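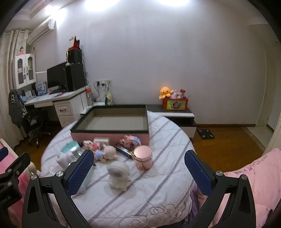
阅读时间:约5分钟

Omton 的第二张专辑《Wustirley》将在12月发行。乐队从头到尾只有两个人,一个弹吉他兼唱,一个负责鼓和合成器。两人提出不在文章里署本名,所以下文只称“吉他手”和“鼓手”。采访在他们排练室楼下的面馆进行,下午三点多,店里没什么客人,聊到后来老板把电视声音也调低了。

上一张专辑出来之后,他们有一年半没写新歌。吉他手说那段时间并不是闹别扭,只是各自上班。“他在印刷厂排夜班,我白天上班,能碰面的时间就是他下班、我还没出门的那四十分钟。四十分钟能干什么,吃个早饭。”后来鼓手换到了白班,两人才恢复每周两次的排练。

新专辑里最早写成的一首是《末班渡轮》,排在第三轨。鼓手先有了一段节拍,录在手机里,放了几个月没动。“我本来觉得太慢,像没睡醒。他听了以后说就要这个速度,一点都别加。”吉他手在上面写了四个和弦,来回走,直到副歌才多出一个。歌词改过很多遍,第一稿里有一整段讲天气,后来全删了,只留下“风从左边来”一句。

问到为什么专辑用 Wustirley 这个名字,两个人的说法不一样。吉他手说是一条街的名字,他在一张旧唱片的封底看到过,是录音棚的地址。鼓手说他一直以为是吉他手编的。“他跟我讲的时候没说是街,我以为是个人。第五首的词我是按一个人来写的,写完他才告诉我。”那首词最后没有改。

录音在 Jallum 完成。这是城东一间不大的录音室,由旧仓库隔出来,控制室和录音间之间只有一扇窗。他们一共订了5天,前两天录鼓,后面录吉他和人声。鼓手对第一天印象不好:“上午全在调军鼓,怎么敲都有一个嗡嗡的尾音。换了鼓皮,换了话筒的位置,最后发现是墙角一个铁架子在响。把架子搬到走廊,就没有了。”

人声大多是一遍录完的。吉他手说他不喜欢拼接。“拼出来的东西每一句都准,连起来听就不太像一个人在唱。第七首后半段有一个地方我气不够,声音往下掉了,录音师问要不要补,我说先放着。混音的时候再听,觉得可以,就放着了。”鼓手在旁边补充,他当时是主张重录的,现在也还是这么想。

专辑里的合成器几乎都出自同一台机器,一台二手的 Zeman。鼓手在网上看到有人转让,坐了两个小时的车去取。“有两个键按下去不出声,卖家提前讲清楚了。我就绕开那两个音写。《灰色频道》的旋律听着有点跳,原因就在那里。”后来他找人修好了琴键,再弹这首歌时反而常常弹错,要刻意去避开。

和第一张相比,新专辑的声音干净了不少。上一张用了大量混响,吉他手现在听起来觉得闷。“那时候不太敢让人听清楚,唱得不稳,词也没把握,就把混响推上去。这次混音师问我要多少,我说先全关掉,再一点一点往回加。”最后成品里,有三首歌的人声完全没有加混响,其中一首连吉他都是直接从音箱前面收的,能听见手指在弦上滑动的声音。

话题转到钱。第一张专辑做了500张黑胶,卖了两年多,家里还剩两箱。上线以来,流媒体上播放最多的一首有2,770次收藏,鼓手说这个数字他每隔几天会去看一眼,吉他手说他从来不看。录音和压片的费用,大部分是两人从工资里攒出来的,另有一小部分来自去年夏天的几场演出。“演出的钱付完车费和住宿,剩下的刚好够买琴弦和鼓棒。”吉他手说,“没有靠这个过日子的打算,所以也不着急。”

这次的黑胶数量会少一些,具体多少还没有定。封面是鼓手在印刷厂的同事帮忙打的样,试了三种纸。他对这件事讲得比音乐还细:哪种纸吃墨,哪种纸折过以后边上会发白,哪种摸起来舒服但运输时容易刮花。最后选的是中间价位的一种。吉他手承认自己看不出区别。

两人听的东西差得很远。鼓手平时听得最多的是舞曲,上班路上听,下班也听,他觉得节奏稳定的音乐能让人不去想别的事。吉他手近几个月在反复听一些钢琴独奏,都是很早的录音,底噪很大。问他这些有没有影响到新专辑,他想了一会儿说,可能在最后一首里有一点。最后一首没有鼓,将近六分钟,前半段只有吉他,后半段 Zeman 进来,音量一直很小。鼓手说录这一首的时候他坐在走廊里,就坐在那个铁架子旁边。

发行之后会有4场演出,都安排在周末,场地不大,最大的一个能站两百来人。现场只有两个人,怎么还原录音里的层次是眼下排练的主要内容。鼓手试过用脚踩触发器来放合成器的部分,腾出手打鼓,目前还不太熟。“左脚要管踩镲,又要管触发器,两件事挨在一起,常常踩错。上星期排《末班渡轮》,副歌还没到,副歌的合成器先出来了。”如果到时候还练不好,有两首歌会改成只有吉他和鼓的版本。

有人建议他们加一名贝斯手,这几年也确实找人试过。吉他手说试的人弹得都不错,问题出在时间上,三个人要凑到同一个晚上,比两个人难得多。低音部分现在由他用一个降八度的效果器来做,声音有些粗,他觉得能接受。

第三张专辑还没有计划。手机里存着几段新的节拍,鼓手说速度都比《末班渡轮》快,其中一段他已经发给了吉他手。吉他手说收到了,还没听,准备等演出结束以后再说。

《Wustirley》的曲目共九首,数字版和黑胶同一天发行,演出门票由各场地自行发售。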